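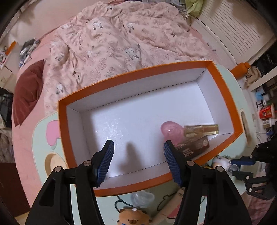

So the blue pads needed changing again. I put it off through most of June, because the left one was only a little bit shiny and I told myself shiny was fine. Then I spent a whole evening fighting with small smooth things that kept squirting out sideways, and that was the end of that argument.

My grippers are a pair, the handheld sort, squeezed by a lever with your fingers, with a camera looking down over the top. I bought them as a kit from Vorkix and I've had one or the other in bits on the desk ever since. I like them a lot! But they do need looking after, and the manual stops pretty much at the point where the thing closes for the first time. A few people asked in the comments on my last post how I keep mine going, so I'm writing down the whole routine while I still remember it.

Pads first. Mine are ribbed, and the ribs are what go. Hand lotion is murder on them (wash your hands before you start, I mean it) and so is dust from blankets. Between changes I wipe them with a damp cloth and a tiny drop of dish soap, then let them dry all the way. I tried rubbing alcohol for a while and the rubber went stiff on me, so I quit. When a pad is really done, I peel it from the back end, slowly, with the finger held flat on the desk. The new one goes on from the tip down. If you start from the back you end up with a bubble right where you pinch – ask me how I know.

Then the pivots. Each finger turns on little silver screws and they work loose, always, and always on the side I use more. I used to crank them down hard and then wonder why the lever felt like a stapler. Now I tighten until the wobble goes, back off a hair, open and close it 30 times, and check again. If it has moved, a dot of the weak threadlocker goes on. The weak one! I used the strong stuff once and had to warm the screw with a soldering iron to get it out, and I still chewed up the head.

The bit that took me longest to work out was getting the fingers even. They're supposed to meet in the middle, and after a pad change they usually don't. Mine came back with the right finger arriving late by a good bit, so everything I picked up got shoved over before it got lifted. There's a linkage under the cover plate with 4 screws holding it. You loosen those, close the fingers on a strip of card, hold the lever right there, and snug everything up a bit at a time, going corner to corner. Took me about 17 minutes, including looking for the card.

After that I do my test picks, and I'm fussy about what goes in the box for those. I want something rounded, something slim lying on its side, and something with flat faces and proper corners, because each of them finds a different mistake. Round things tell you if the fingers are even. A slim one shows you whether the pads meet at the tips or further back. Flat sides are easy, so if the gripper struggles with a carton, go back and look at the pads. I use glass a fair amount, and I know that sounds nuts, but I squeeze a lot more carefully when there's perfume at stake, and a pad that grips glass will grip nearly anything.

I do 6 picks per item, lift it, turn my wrist over, put it back in a different corner. Then I swap hands and do the same with the other gripper, which was still on its old pads this time and let me know about it. I ordered a second set from Stundetti the same night.

One more thing, the camera. Give the mount a little shake whenever you've had the fingers apart. Mine had crept forward, and I only noticed when I compared a new clip with an old one and the pads were sitting lower than they used to. I've put a line of paint marker across the joint now, so next time I'll see it slip.

Still on my list: the lever spring on the left hand one has started to squeak, and I haven't found where it's rubbing. If you've cured that on yours, leave me a comment, and tell me what grease you used.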